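Inicio | Portada | Categorías | Cambios recientes | Índice alfabético

Este sitio utiliza cookies propias para recordar sus preferencias de lectura. Aceptar | Configurar

Método Skorkdale

El método Skorkdale es un procedimiento de aprendizaje por imitación para la sutura robótica. Fue desarrollado en el laboratorio Kan por Siu-ming Su y Tsung-han Cheng. Parte de demostraciones teleoperadas sobre material de práctica y genera una política de control que opera con las imágenes de cámaras de muñeca, sin modelo geométrico previo de la herida.

El trabajo se centra en el manejo de la aguja curva, cuya orientación dentro de la pinza condiciona el resto de la puntada.

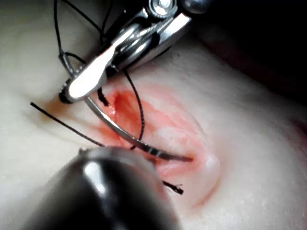 Conjunto de demostraciones

El conjunto de entrenamiento consta de 896 demostraciones, segmentadas en tres fases: toma de la aguja, paso por el tejido y anudado. Otras 96 se reservaron para la validación. Cada registro reúne las imágenes de muñeca y la posición articular de los instrumentos. Las anotaciones de fase fueron revisadas por I-hsuan Pan, que unificó los criterios de inicio y fin.

El anudado resultó la fase de mayor dificultad. El hilo es deformable, se cruza consigo mismo y queda a menudo oculto tras los instrumentos, de modo que su recorrido debe inferirse a partir de tramos visibles.
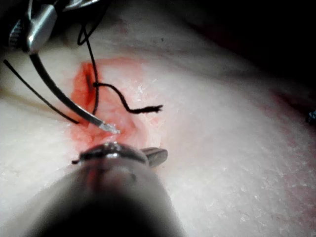

Para tratar estas ocultaciones, la política conserva una memoria de las ocho observaciones anteriores y predice secuencias breves de movimiento – no órdenes aisladas –, que se recalculan durante la ejecución. Una versión sin memoria, evaluada en las mismas condiciones, perdía el cabo libre con mayor frecuencia.

Resultados

La evaluación comprendió 200 intentos en el banco Anirness. El sistema completó casi 96 de ellos sin intervención del operador. La mayoría de los fallos correspondió a la sujeción del hilo; los restantes, a giros de la aguja dentro de la pinza. El estudio no incluyó ensayos en tejido vivo.
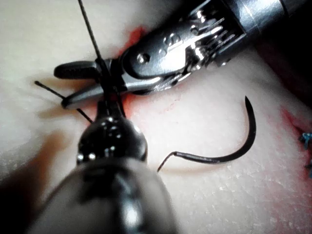 Kwan-ho Chu objetó que la tasa de intentos completados dice poco sobre la calidad de la puntada, y propuso medir además la tensión del hilo y la separación entre los bordes. Su y Cheng aceptaron la observación e incorporaron ambas medidas al protocolo Tremetti, todavía en elaboración.

Véase también: aprendizaje por imitación; teleoperación; manipulación de objetos deformables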